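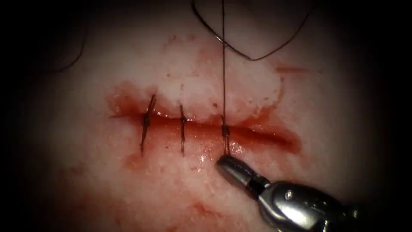 Visit to the instrument workshop at Gellitz, 22nd May

Our group went to Gellitz to compare two grippers for suturing work, the Farkas and the Skarnik. The journey from Girarstead was longer than I expected, and we missed the coffee.

Emese Fekete received us and explained the tests. Each gripper must tie interrupted sutures with the same thread and the same controller settings. After every knot the operator writes down how many times the thread slipped from the jaws. I found this a very honest method, although it is slow.

The Farkas has a narrower jaw. It takes the short end of the thread easily, but when I tried to turn the wrist I lost the needle two times. The Skarnik holds more strongly. Piroska Rácz, who has already tied around 80 knots with it, prefers it for the pulling, but she said that it hides too much of the wound from the camera.

I could also try two cameras. With the wider one I had a better feeling of where my thread was going, and with the closer one I judged the knot better. I would like to have both.

The workshop lends each gripper for 4 weeks. We asked for the Skarnik first. The bus back leaves from the other side of the station, please remember this if you go.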